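Looking After the Strip-Down Arm: Your Questions Answered

Shared 72 times | 7 comments

Since we put the desktop strip-down cell together at Plasthorpe we've had a steady trickle of emails from other repair and recycling outfits, and a good many of them ask the same things. Minttu Aaltonen suggested we put the answers in one spot, so I've gathered them up here with help from Weidong Bai, who built most of the cell and has strong feelings about screws. If your question isn't covered, please do write in. We like getting them!

What does the cell do all day?

It helps us take donated desktop computers apart. A person removes the side panel and any cables that look like trouble, and then the arm reaches in and works on the parts we've taught it: drives, clips, latches, and memory when it's in a cooperative mood. We call the whole setup Druso, after the label on the old control cabinet, and the name has well and truly stuck.

How do you set the gripper up for a new model of case?

Slowly, and with a cuppa handy. We bring the arm in by hand at low speed, with the fingers closed, and look for anything that will foul the links on the way. People tend to watch the fingertips and forget how much gripper is following along behind them. The tips might clear a drive bay beautifully while the side plate is quietly heading for a bit of sheet metal. Once we have an approach we're happy with, we save it, back right out and run it again from the start.
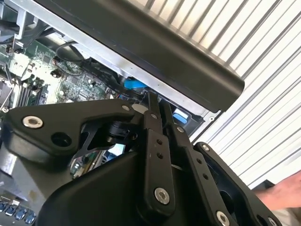
Vol. 7, No. 2

Colour is a great help at this stage. Plenty of cases have bright blue plastic bits inside, and a blue tab against grey metal or a green board is a lovely thing to steer by, both for us and for the software. Black shrouds are the opposite. A matte black gripper under a black cover is hard on tired eyes, so bring the lights up before you decide something's wrong with the program.

Do you lay the case flat or tilt it?

We do both. Flat is easier to clamp and easier to explain to a new starter. Tilting gives the arm a straighter run at the gap between the board and the shroud, and Melur Halim, who does most of our teaching on tricky models, will tilt nearly everything if you let him. Whichever you choose, write the angle on the job card. We spent a whole November afternoon chasing a fault that was only a case put back a notch too low.

How often do you check the screws on the gripper?

Every 30 hours of running, and any time it's had a bump. The linkage is held with hex-socket screws, and they do like to creep. Weidong puts a dab of paint marker across each head and onto the plate, so a quick look tells you whether one has moved. If it has, take it right out, clean the thread, put on a fresh drop of medium threadlocker and do it up with the small torque driver in the red drawer (please put it back in the red drawer). Don't just nip it up and carry on, tempting as that is on a busy morning.

What about the joints and bearings?

With the power off and locked out, move the fingers gently through their full travel. You're feeling for grit or a tight spot. Recycling work is dusty, and a soft brush and a vacuum nozzle will do more good than any amount of oil. We had a noisy joint at cycle 933 on the first gripper, and it was a sliver of plastic clip wedged beside the link.

Can I put my hand in while it's working?

Not while it's running, no. When we're teaching, one person has the pendant and the enabling switch, the speed is right down, and anyone reaching near the gripper says so out loud first. It feels silly for a day or two and then you stop noticing.

Where do you get spares?

The links and plates are cut for us by Stondik, who'll do a small batch if you ask nicely. Veikko Kiiskinen keeps the drawings and is happy to share them.

Last updated Sunday, April 18, 2021

7 comments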